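Reading Other People's Mail
Notes for my talk, Flirmont Library evening session

(Naveen Pandey is introducing me. Ask him to keep it short, he won't, that's fine. Water on the left. Glasses ON before I start, last time I read the first page from memory and got it wrong.)

Opening

Hello, thanks for coming out on a rotten night. I know a few of you are here for the supper and I don't blame you, I saw the lamingtons go past.

I want to talk about letters. Family letters, the sort that live in a biscuit tin on top of a wardrobe until someone dies or moves house and then all of a sudden they're yours. My aunt Joan moved into care in May 2019 and I was the niece with the station wagon, so the tins came home with me. When I finally sat down and numbered them there were 439 letters, not counting postcards. I've stopped counting the postcards for my own peace of mind.

I'm not an archivist. I taught primary school for most of my life and my qualifications for this are good eyesight (then) and stubbornness (still). What I've got for you is how I did it, where I made a mess of it, and a couple of the letters themselves, which are much better than anything I've got to say.

(Pause. Hold up the tin. Let them pass it round if they want to, it's empty, the letters are at home.)

Where they came from

Quick family tree, I promise it's quick. Joan and her sister Bet grew up on a place called Sarura, out past Zorkmont where the bitumen stops. Bet married and stayed put. Joan came to Flirmont to work in the office at Srivastava's, the drapers, which the older hands here will remember on the corner where the chemist is now. (Wait for the nods. Someone always tells me about the pneumatic tubes for the change. Let them.)

The sisters wrote to each other every week or so for most of their adult lives. Joan kept Bet's letters. Bet, being practical, lit the stove with Joan's. So I've got one side of a very long conversation, and a lot of the work has been guessing what the other side said. It's like listening to someone on the phone on the bus. "Well I would NOT have told her that" – told who? Told her what? I'll never know and I think about it in the shower.

First thing: don't read them yet

Everyone wants to tip the tin out on the kitchen table and start reading. I did exactly that. By the end of the night I had letters all over the place, I'd had a good cry, and I'd lost whatever order they'd been in. Joan had them bundled, you see. Ribbon on some, rubber bands on others, one lot in a stocking. Those bundles meant something to her and I undid them in one evening with a glass of red in my hand.

So. Take a picture of the tin as you found it. Take out one bundle. Write on a slip of paper where it was, put the slip with the bundle, and go to bed.

Rubber bands: if they've gone hard, don't pull them. Snip and lift the bits off with tweezers. Paperclips, same idea, ease them, and if there's rust leave a bit of paper between the clip and the page while you slide it.

Pencil, not biro. You'll hear this from every person who's ever worked in an archive and they're right. A soft pencil, on the back, in the corner, and only the number.

Numbering and the exercise book

I got fancy and tried a spreadsheet. I hated it. What I've used ever since is a school exercise book, one line for each letter: number, date if there is one, who from, who to, and a few words so I can find it again. "Bet to Joan, the flood, cross about the piano." That's a real entry. There are 10 entries about the piano. I've never found out where the piano is.

Bet hardly ever put a year. She'd write "Tuesday" and off she went. So you turn into a bit of a detective – postmarks if the envelope's still with it, the price of the stamp, who's just had a baby, whether the dog mentioned is Bluey or the dog after Bluey (also Bluey). I keep a list at the back of the book of things I can date properly, weddings and floods mostly, and hang the rest off those.

Keep the envelope with the letter! I can't say that strongly enough. My cousin soaked the stamps off a whole batch for his boy's album and took a decade of postmarks with them. We're speaking again.

(If time: the stamp album story. If not, skip to the costs.)

What it costs

People ask, so I'll tell you. If you want the whole lot scanned by someone else, I had a quote for $1655 and nearly swallowed my tea. I'm sure it's fair, it's hours of someone's day. I did mine on the library's scanner over the winter instead, with a folding chair cushion and a thermos, and the staff here were lovely about it. Acid-free folders I bought a few at a time. Boxes I asked for at Christmas. My family gave up trying to buy me perfume years ago.

You don't have to do every letter. I know that's heresy to some. If you only ever do one bundle, do the one you'd grab in a fire and leave a note on the rest saying who the people are. A note with names on it is worth more than a perfect box with no names, and it takes an afternoon.
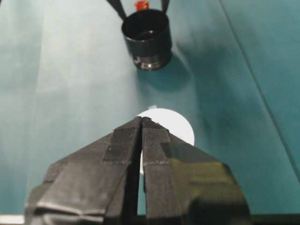 Reading the handwriting

Right, the hard bit. Bet had a beautiful hand until she got tired and then it lay down flat like grass. She also ran out of paper and turned the page sideways and wrote over the top of what she'd already written, which was common enough when postage was dear, and which Bet kept doing out of pure habit long after she could afford a second sheet.

My tricks, for what they're worth:

Read it aloud. Your ear gets there before your eye does. I sat for half an hour on a word that looked like "harbled" and the minute I said the whole sentence out loud it was "had rattled".

Make yourself an alphabet. Find each letter in a word you're sure of and copy it onto a card. Bet's capital T and capital F are the same creature, so for a while I believed there was a neighbour called Fom.

Leave it and come back. Put a square bracket with a question mark and move on. I've got plenty of those brackets still and some have solved themselves while I was doing the dishes.

Don't fix the spelling. It's so tempting, especially for an old teacher. But Bet spelled "definitely" a new way every time and I'd miss it now.

(READ: the flood letter. Slowly. Pages are flagged in yellow. Start from "Well the creek has come to visit." Stop after the chooks on the tank stand. Don't do the voice, you always end up sounding like the Queen.)

The bits you weren't meant to see

I'll be a bit serious for a minute.

There are things in these letters that Bet wouldn't have wanted read out on a wet night in a library. There's a baby who isn't in the family Bible. There's a loan and some hard words over it. And there are people mentioned whose children I see at the shops.

I made myself some rules, and you'll make your own. I've put 8 letters in a separate folder and they don't get scanned or shown to anybody while certain people are living. I've written on the front who those people are. I asked Joan, on one of her good days, and she said, "Oh, keep them, but don't be a sticky beak about it," and I've tried to go by that.

If you find something hard, tell one other person in the family that it exists. Don't carry it on your own. And please don't burn it at midnight. Wait until the morning at least, and have some breakfast first.

(Breathe. Sip of water.)

What I got out of it

I thought I'd find out about the war, or the drought, big things. There's a bit of that. Mostly it's jam. It's whether the hem on the blue dress could be let down again, and a long running argument about how you stop a sponge sinking. Bet writes four lines about the Prime Minister and two pages about a possum in the ceiling.

I knew Joan as an older lady with a handbag full of tissues. Through Bet I met her at twenty-two, in trouble with her landlady for coming in by the laundry window. I went in to see her the week I read that one and asked her about the window. She laughed until the nurse came in to check on us! We had a good many afternoons after that where I'd bring a letter and read it to her, and she'd fill in her side, and I'd write it down on the way home with the car pulled over.

So if your person is still here to ask, go and ask them. Take one letter. Take a photo if you haven't got a letter. Ask who's standing on the end.

(READ: the short one, the birthday letter. If I can't get through it, Naveen has a copy and has said he'll do it.)

Questions

Likely ones:

Can I laminate them? No. Please, no. Clear archival sleeves, and you can get the thing out again.

Where should the box live? In the house with you. Not the shed, not under the laundry sink, not up in the roof with Bet's possum. Bottom of a wardrobe is fine.

Should I give them to a library or a museum? Ring and have a chat first, they can't take everything and they'll want to know what's in it. Your exercise book will make that phone call a lot easier.

What if there are two of us who want them? Scan, share the scans, and toss a coin for the tin.

Bits to remember at the end

Thank the library and whoever did the supper. Sign-up sheet for the letter reading mornings is on the table near the door, they start again in July, bring your own pencil. Get the tin back before anyone leaves!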